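Subject: Re: [brallstead-allotments] Water meter reading and the spring rates

Got the February figures from Trusonitz this morning, so I can answer most of this.
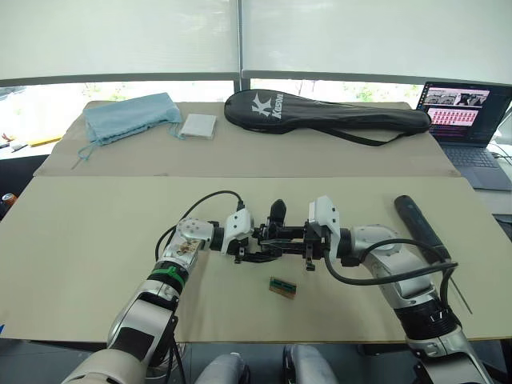
> The last bill says we used 883 units over the winter. The taps were off for most of that. Is there a leak, or did they estimate it again? And does the Loltanville side pay the same share as we do?

It was an estimate. The meter at the lower gate was read properly this time and the real figure is 422. Trusonitz will credit the difference on the next bill and won't refund it, so please don't hold back your plot fee waiting for money.

I don't think there is a leak. I shut the main valve overnight and the dial had not moved by 7 a.m. The standpipe by the compost bays does drip, and Patwary will replace the washer when they come to turn the water back on.

On the shares: Loltanville has 18 plots on our line and pays per plot, same as us. That was agreed when the pipe was extended and it is in the old minutes. If people want to change it, put it on the agenda for the spring meeting.

Two other things. Hoses up to 70 feet are fine, but please coil them off the path when you leave – the mower caught one last year. And the code for the lower gate changes at the end of the month. I will send the new one to plot holders directly, not to the list.

Plot 9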